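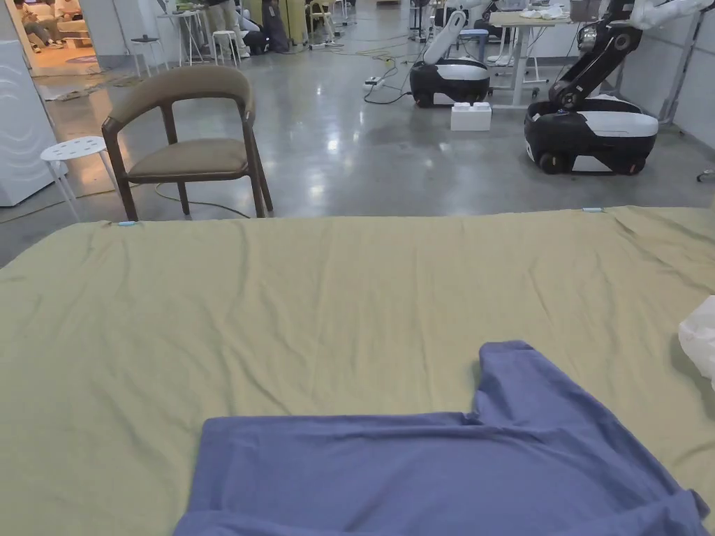
On Mar 14, 2022, Planside wrote to the list:

> We have read the notice on the new sampling arrangements at Ilten and we are not yet content with it. Our pharmacies order against the release date printed on the provisional schedule. If a batch is held back for a second moisture test, we need to hear of it when the decision is taken, and we did not hear of it in the case of the two batches held last month. Patients had already been told that their prescriptions would be ready.
>
> We should also like to know who pays for the second test, whether the retained sample is taken from the same container as the first, and whether the larger batch size applies to oils as well as to dried flower. The notice mentions oils in its heading and then does not return to them.
>
> Lastly, may we ask that the schedule be sent as a spreadsheet. The present version cannot be sorted.

Dear all,

Norkier is grateful to Planside for these comments, which raise points that several other recipients have put to us privately. We are replying to the whole list so that every dispensing partner has the same information.

Notification of held batches

The two batches in question were held after the first results came back from the Pellegrini laboratory showing moisture slightly above our internal limit. Both were within the limit set by our licence. Our quality department chose to repeat the test, as it is entitled to do, and recorded the decision the same day. The record was not passed to the supply desk until the following week. We regret this, and we accept that the pharmacies concerned were left with a release date which we no longer expected to meet.

From now on the quality department will write directly to each partner holding an order against the batch, at the same time as it informs the supply desk. The message will give the batch number, the test being repeated and a revised release date. Where no revised date can be given, it will say so.

Cost of repeat testing

Norkier pays. There is no charge to partners for a repeat test that we have requested ourselves, and the price of the batch does not change. Where a partner asks for an additional test on material already released, the existing terms continue to apply and the partner is invoiced at the laboratory's rate. We have no plans to alter this.

Sampling and retained material

The first sample and the retained sample are drawn on the same occasion but from different containers. The containers are chosen before filling, from a list drawn up by the quality department, and the packing staff do not take part in the choice. A repeat test uses the retained sample only if the containers themselves have been sealed for dispatch. Otherwise fresh material is drawn, and the retained sample stays in the store at Ilten for the full retention period.

One partner has asked whether it may inspect the retained samples. It may, by appointment. Visitors should allow time for the security check at the gate and should bring the identity document whose number they gave when booking. Telephones are left at reception.

Batch size

The upper limit for a batch of dried flower rises from the present figure to 2,000 packs. The change concerns dried flower only. Oils were mentioned in the heading of the notice by mistake, the heading having been carried over from an earlier draft, and a corrected notice is attached to the members' page. Oil batches remain as they are until the new filling line has been inspected — we do not expect that before the summer, and partners should not plan on it.

Some recipients have expressed concern that larger batches mean a greater loss should one be rejected. This is a fair point. Our records cover 112 batches of dried flower released from Ilten under the present licence, and none was rejected outright. A small number were delayed. We think the risk is acceptable, but the supply desk will keep a reserve from the preceding batch of each variety until the next has been released, so that urgent prescriptions can be met from it. Requests against the reserve should be marked as such in the subject line.

Release dates

The period between sampling and release is 10 working days in normal circumstances. That figure assumes that Pellegrini receives the samples on the day they are drawn and that no test is repeated. Dates on the provisional schedule have always been estimates, although we recognise that the layout of the schedule did not make this plain. The next issue will carry the word "estimated" beside every date not yet confirmed by the quality department, and confirmed dates will be shown in a separate column.

We would ask partners not to give patients a collection date on the strength of an estimated entry. Where a patient's supply is likely to run out before a confirmed date, the prescriber should be told early enough to consider another variety of similar strength. Norkier cannot advise on substitution and will refer any such enquiry back to the prescriber.

Format of the schedule

A spreadsheet will be sent with the next issue. The printed layout will continue for those who prefer it. Should the two ever differ, the spreadsheet is to be followed and the supply desk informed.

Planside also asked, in a separate message, for the laboratory certificates to be supplied with the goods and not afterwards. We have put this to Pellegrini and await its answer. Certificates are at present sent by post on signature, and electronic copies would require a change to the agreement between us — not a difficult one, in our view, but it has to be made in writing.

Further questions may be sent to the list or to the supply desk. Questions about individual orders should go to the supply desk only, with no patient details included in the message.

Yours faithfully,

Supply and Quality
Norkier, Ilten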